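Notes for my talk on setting one place at the table, Norkby meeting, 4/24/19

Start slowly. Say good morning and wait until people sit.

The topic is a meal tray for one person. At Nimley we serve 40 trays for lunch, and each one should look the same.

First the tray, then the dishes, then the napkin. Cutlery goes on the table, never on the tray.
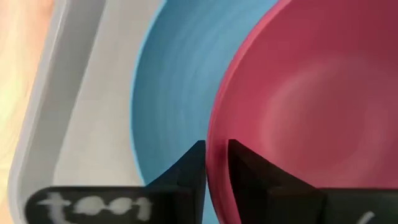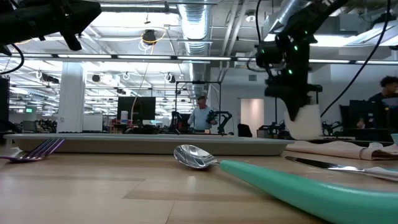
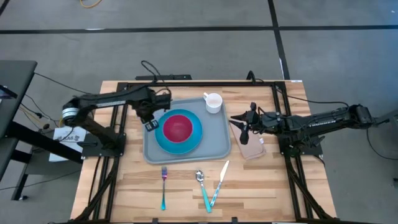 Ask the room: on which side do you put the napkin at home? Give them 3 minutes to talk.

Next point is handles. Some of our guests have weak hands, and a thick foam grip helps them to hold a spoon. Pass the sample grips around and collect them before the break.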